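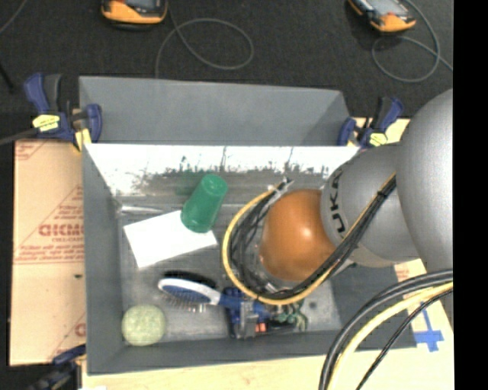 Reading time: 2 min

Unit 5 – Sorting mixed small goods from a shared bin
Course notes, Household Storage and Handling, Kurkville. Prepared by Na-rae Shim.

5.1 Scope

Mixed bins collect items with no common shape, use or material. The bin for this unit holds a green plastic cup, a blank white card, a blue and white hairbrush, a dark blue clamp-like tool and several smaller pieces. The bin walls slope, so the floor area is smaller than the opening. Measure capacity at the floor.

5.2 Terms

Resting pose: the position an item takes when nobody has placed it. A cup on its side is in a resting pose. A cup on its base is normally a placed item.

Overlap: one item covers part of another when viewed from above. The cup overlaps one corner of the card. Overlap does not prove contact, and the two are recorded separately.

Wall item: any item close enough to a wall that fingers cannot pass on that side. The pale green rounded object in the near left corner is treated as a wall item on two sides.

5.3 Order of removal

Take covering items before covered items. For the cup and card this gives cup first, card second. Flat items are left until the floor beside them is clear, then slid to a wall and lifted by the raised edge. The sloping wall helps with this step.

Brushes are lifted by the handle. The hairbrush lies with its bristles toward the near wall – check that side for tangled material before lifting. The dark green item with thin curling parts is handled last and as one piece. Do not pull a single strand.

5.4 Classification

Sort by use first and by material second. Cup: kitchen. Hairbrush: personal care. Clamp-like tool: workshop, pending inspection. Card: paper goods. Items that cannot be named from above, such as the small orange-red piece near the tool, go to a holding tray and are named in the hand.

The Vusness scheme reverses this order and sorts by material first. It is faster for recycling and slower for putting away. Gavalas (handout 9) compares the two schemes.

5.5 Exercise

Write a removal order for the bin. State every overlap used. Hand in by Friday.

Related notes
Unit 4 – Bin geometry and wall angle
Handout 9 – Material-first sorting (Chrysoula Gavalas)
Joo labels: codes 3000 to 3906

Last updated: March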